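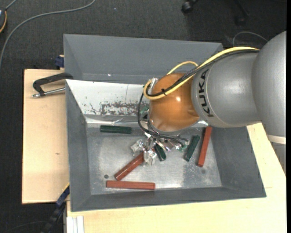

**Galtgate** is a method for bin picking with an industrial robot arm. It decides, before each grasp, whether to pick a block now or push it first. Developed at Etenano by Josphat Ogola and Gaëtan Marty, first written up in June, revised since. The name covers both the method and the code that runs it.

## Background

Bin picking – taking loose parts out of a container one at a time – is an old problem in robotics. Finding the parts is mostly solved for simple shapes. Getting the gripper around them is harder. Parts lean on walls, lie flat against each other, end up in corners where the fingers don't fit. Most systems score a list of possible grasps, take the best one, and try again on failure. Retries are slow and sometimes make the pile worse.

Pushing parts around before grasping had been studied well before Galtgate. The usual trouble is knowing when to stop. A robot that pushes too readily spends all its time tidying and very little picking.

## Method

Galtgate splits the decision in two. A grasp scorer looks at the depth image and rates each candidate grasp. A second, smaller network (the "gate") gets the best candidate plus a crop of the area around it, and puts out one number: the expected time saved by pushing first. Above zero, push. Below, grasp. There is no separate stop rule.

Push directions are limited to 8, evenly spaced, with a fixed stroke length. Ogola tried continuous directions early on and dropped them, training was unstable and the gain was small. Pushes that would drive a block into a wall head-on are removed before scoring. Pushes along a wall are kept.

The gate is trained on the robot's own attempts, no hand labels. Each attempt is stored with its outcome and the time it took. Failed grasps count for more than slow ones.

### Wall term

An extra cost added in the second version. The first version treated bin walls as flat vertical planes, which is wrong for bins with sloping sides. A block resting partly on a slope sits at an angle the scorer hadnt seen much of, and the fingers would touch the slope before closing. The wall term lowers the score of any grasp whose finger path passes near a modeled surface. Marty's addition. It needs a measured model of the bin, entered by hand, and has to be redone if the bin is moved.

## Experiments

Tests used plain rectangular blocks in different lengths, dropped into a fixed bin from above and left as they fell. Color was ignored by the method; only depth was used for grasp scoring. The main run was 1000 attempts, split evenly between Galtgate and a grasp-only baseline using the same scorer with the gate turned off.

Results in short:

- Median time per picked block fell by 13 percent against the baseline.
- Most of the gain came from blocks close to a wall. In the middle of the bin the two were almost the same.
- With few blocks left the gate rarely chose to push. Not designed in, it came out of the training.
- Long blocks gained more than short ones. The authors put this down to leverage – a push near one end turns a long block away from the wall.

The comparison is with one baseline only, and on one arm. The report says so.

## Limitations

Cylinders roll, and the fixed stroke sends them too far. Soft or bagged items were not tested. The gate looks only one step ahead, so it can't plan a push that pays off after two or three moves. Blocks stacked flush, with no gap on any side, sometimes cause the arm to push the same pair back and forth. The current code caps this at 2 pushes in a row, then forces a grasp. Cable drag at the wrist was also listed as a source of error in the measured push force, and force readings are now logged but not used.

## Later work

Delorme, a parts handling firm, ran a version of the method on its own cell with a different gripper. The scorer had to be retrained but the gate was kept as it was, and reportedly still worked for boxes of similar size. No figures were released. A port to the Avport motion planner is in progress. Marty has also described a two-step gate, not yet tested on hardware.

## See also

- Bin picking
- Non-prehensile manipulation
- Grasp planing
- Self-supervised learning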